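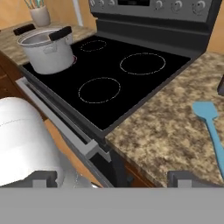

From: Wokano Open Day desk
To: wokano-members
Date: July 17, 2025
Subject: Re: [wokano-members] Is the kitchen demo worth the drive?

Hello everybody,

I'm answering on the list and not privately, as I've had a few notes asking much the same thing, and I hope the rest of you will forgive the length. The question, in case it slipped past you:

> I see the kitchen demo is back on the program for the open day.
> I went to the one in April and liked it, but we stood so far back
> that I couldn't tell what the arm was doing half the time. Is it
> the same thing again? And is it a real stove this year, or is it
> still all on the computer? My sister would come along if there's
> something to see, but she cooks for a living and is hard to please.

It is still all on the computer, and I'd rather say so now than have your sister find out at the door! The kitchen is a simulated one, the same as before, with the glass cooktop in the gray range and the granite counters on either side, and you look out over the gripper as the arm goes in toward the stove. The job is to get the white stockpot to sit properly on the cooktop. At the start it hangs a bit over the left edge, and any cook will itch to reach in and fix it. The light-blue spatula on the right-hand counter has no part in the task, though the folks at Tinero like to talk about how the arm has to leave such things alone, and it makes for a nice conversation.

What has changed is the room. In April we had one small screen and far too many elbows. Now we have the long hall at Flelitz, with 2 big screens, and the Dimitriou people are lending us a proper sound system so that the back row can hear the talk too (bless them, they offered before we asked). There will be 3 showings through the afternoon, each with time for questions afterward, and I'd encourage your sister to ask hers. The last time a cook came she wanted to know why anyone would pick up a stockpot by one handle, and we were still on the subject when they came to lock up.

Seats are limited to 100 per showing. We had 257 names down as of this morning, counting all the showings together, so there is a little space left but I wouldn't dawdle. If you've signed up already you don't need to write again. If you'd like to change to another showing, reply to me off the list and I'll see what I can do.

A couple of small things. Parking is behind the building, and the front lot belongs to the clinic, so please leave that for their patients. There'll be coffee and lemonade in the lobby, and if anyone feels like baking I certainly won't stand in the way. Children are very welcome.

Looking forward to seeing so many of you again,

The open day desk, Wokano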